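Korkberg Residents Board > Local news > Police at the Chou Street flats, anyone know?

tapley49
Two cars and a van outside since 4 p.m. and the 20 bus is going round by the canal. Anyone know what's happened?

mossbank
Welfare check, according to the woman in the chemist. She also told me in April that the library was closing, so treat with care.

Gritbin
Police have put out two lines saying officers "attended an address" and there's no risk to the public. Lovely. I feel fully briefed.

There was more on the Wisteo alerts app, which had it down as a gas leak, then a burglary, then a lost dog, all before I'd got my dinner on. 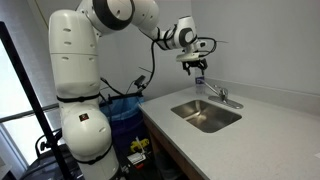

By seven the tape was down and the van had gone, so I'm going with none of the three. My neighbour still won't open her windows.

mossbank
I pay for Wisteo. Don't.

Clodik
Can't see why they should tell us anything. If it's someone having a bad day in their own flat, it's their business.

tapley49
Fair, but they shut the road for three hours. "Stay away, use the other bridge" would have done me.

Gritbin
This board has 1,099 members and about 334 of them were stood at the cordon, Clodik. I saw your bike.

Clodik
I was going to the chip shop.

mossbank
Chip shop's the other way.

tapley49
Bus is back on its normal route, by the way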